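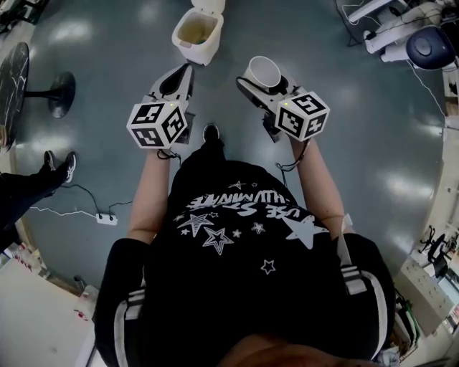
Day one in the upstairs space at Stultari and I have already formed opinions about the floor. It is gray-green and it shines. Drop a screw on it and you will hear about it for the rest of the afternoon.

Dress code: black T-shirt. I wasn't told this, I worked it out. I came in a yellow button-down and spent the morning looking like a caution sign.

Cups are the real currency up here. We bought 21 in July. Current population is 13, and one of those is full of zip ties and has been declared furniture.

Replying to the person who asked: yes, plain white cups, yes, I know Athumani sells them in colors. I sent the link around. The link was "noted."

Anyway, the room. Big white ceiling with the beams showing, at angles that make me want to straighten something. Round lights AND long tube lights, so whoever designed it could not choose and I respect that. 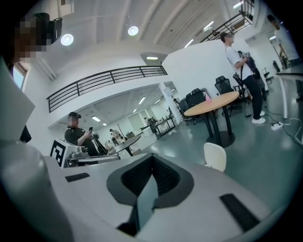 The railing is my favorite part. Long, black, horizontal bars, and you can lean there and look down on the workbench people like a landlord.

The workbench itself I will not be discussing. I put a tape measure on it once. It belongs to the workbench now.

There's also one little round black high table, the kind you get at a wedding where you don't know anyone. It holds nearly 2 laptops. Prime real estate. People check their phones near it and look important.

Rent on all this, if you're curious, works out to 1,184 a month for our share, which in Brestthorpe would get you a parking spot and a firm handshake.

Things I am asking for at the next meeting: hooks, a second high table, a shelf for the cups. Things I expect to get: hooks.

Update: one hook.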